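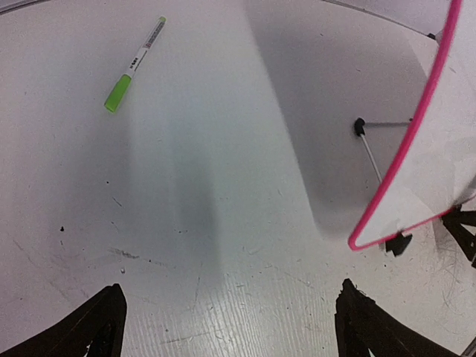 Chiyo Tamura objected to an earlier version of this section that short messages on household boards are read too rarely to change any habit, and that we should first show that people read them at all. We accept this point, and we therefore separate reading from acting in the analysis below.

### 4.2 Short messages and daily walking

Of the 277 adults who entered the Clendside study, 232 returned the walking diary for all 4 weeks. Each household received a small whiteboard and a green-capped marker, and one member wrote a new message every week. The wording was free, but we asked for no more than 3 words. A typical message was an encouragement to stay active, as in Figure 3. 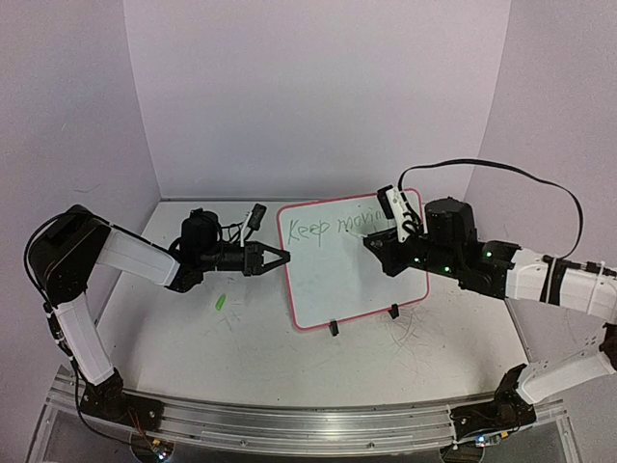
**Figure 3.** Handwritten message on a small whiteboard, beginning with "Keep".

Participants who wrote the message themselves remembered it better than the other members of the same household. This difference was clear in the first week and became smaller later. Zeman, who coded the diaries, also noted that many people stopped mentioning the board when the message was not changed on time. We did not find a similar effect for the printed cards used in the Mululmont pilot, although the two groups are not fully comparable, as the pilot was carried out in February, when walking outdoors is less common.

Remembering a message was only weakly connected with the minutes walked. We return to this question in Section 5.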